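## Desk Drawer Diaries: the tabletop amnesty

Every April the Allden building newsletter asks residents to tidy one surface. One surface, any surface, nothing with a door. Last year we had 2 entries, both from Tamara Karpenko, who lives with a great many surfaces and is not ashamed of them.

I did mine this time, as editor, to set an example. The rule I borrowed from Nana Korletey on the third floor goes like this: everything small comes out of where it lives and goes on the table, and you may not put any of it back until you can say what it's for. Nana got through hers between breakfast and 10 a.m. I was still at it when the streetlights came on, having lost a good hour to a bag of keys that open nothing in this building.

The trouble with small things is that they have no natural predators. A box gets kept because it's a good box. Then something has to go in the box, and you've got two problems with a lid on.

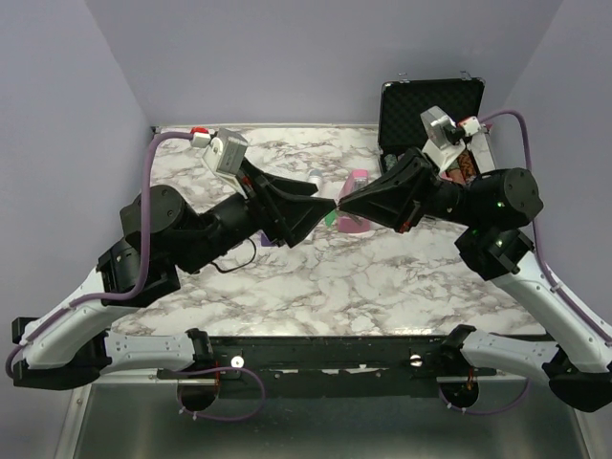 Where do you put the things that don't belong to any group?

Give them one container, the smallest you can stand, and when it's full something has to leave before anything else comes in.

Lautaro Pereyra calls his the parliament, on the grounds that it's always full and nothing comes out of it. He did concede that a see-through one works better than a tin – you can spot the spare fuse without tipping the whole lot over the rug. Bottles get their own spot, upright, caps checked. Anything with a padded case goes back in its padded case, even if you plan to use it tomorrow. You won't.

Subira Nyanda wants it noted that she cleared her hall shelf in under an hour and found a library card numbered 3517, which isn't hers. If it's yours, she's in the apartment with the yellow doormat.

Send your own surface to the newsletter box by the mailroom before the end of the month. Entries from Tamara are limited to one.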